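Suture Inventory Moves to a Single Size Chart

Beginning in January, the Fenness supply office will stock suture under one size chart in place of the three now in use. The change affects 217 catalog lines. Of those, 100 are duplicates that were ordered under different names by different departments, and these will be removed from the ordering screen once current stock is used up.

Size labeling has caused most of the ordering errors in the past year. Under the USP system, a higher number before the zero means a thinner strand, so 4-0 is finer than 2-0. The metric system runs the other way and gives strand diameter in tenths of a millimeter. Both numbers are printed on most boxes, but shelf tags have carried only one of them, and which one depended on the storeroom.
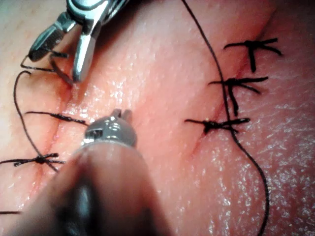
Interrupted sutures across an incision. Photo: Gadisa Tamiru

New shelf tags will show the USP size first, with the metric size in parentheses, followed by material, strand length and needle code. Absorbable and nonabsorbable products will be kept in separate drawers. Braided and monofilament strands of the same size may share a drawer if a divider is fitted.

The Perkitz storeroom was converted first. Its count came to 1,717 boxes, of which 257 were past their expiration date or within a month of it. Expired boxes were pulled and written off. Short-dated boxes were moved to the front of the drawer and will be issued first.

Departments that keep their own carts should send a current list to the supply office before their conversion date. Kikuchi wing carts are next, followed by Tedari. Standing orders will be matched to the new catalog numbers automatically, but one-time orders placed under an old number will be returned to the sender for correction. Printed copies of the chart are at the supply window.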